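Speaker notes: Electronic evidence in commercial vehicle injury claims
Ladan Mirzaei, Catterall Talton
November 1, 2019

Slide 1. Scope
Civil claims only. Skip the criminal side unless asked. The talk covers preservation, download and admissibility of engine and dispatch data, in that order.

Slide 2. What exists
Engine control module: speed, brake application, throttle, hard-stop events. Dispatch server: messages, route changes, hours logged. Driver's phone: separate request, separate custodian.
Point out that the module may overwrite older events once the truck goes back into service — the letter has to go out before the repair order is signed.

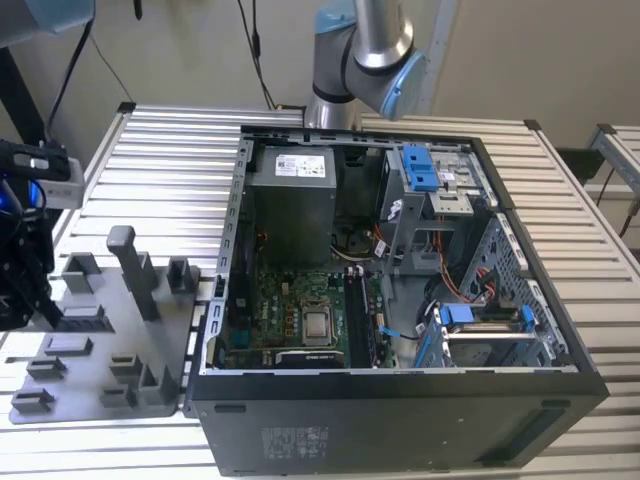
Slide 3. The preservation letter
Address it to the carrier, the insurer and the tow yard. Name the unit number, the trailer number and the date range. General wording such as "all relevant records" invites a narrow reading. Ask for written confirmation within 20 days.
Use the Rorketti letter as the handout. It runs 2 pages and lists each device on its own line.

Slide 4. Dispatch computers
Small carriers often keep logs on one office machine with no backup. Request a forensic copy of the drive, with hash values, before any inspection of the files. Agree on the examiner in writing. Split of cost: raise it early, at the first conference.
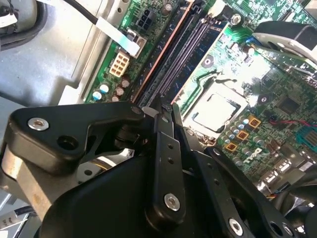 Motherboard and memory slots in a desktop computer.

Slide 5. Chain of custody
Walk through the Ellent matter. The drive changed hands six times and one transfer had no signature. Defense moved to exclude; the motion was argued in September. Production came to 517 files, most of them duplicates.
Stress the log: date, time, name, seal number — every transfer, including those inside the same office.

Slide 6. Questions
Expect one on spoliation sanctions. Refer to the outline, section 6, and keep the answer short. Collect sign-in sheets before the break.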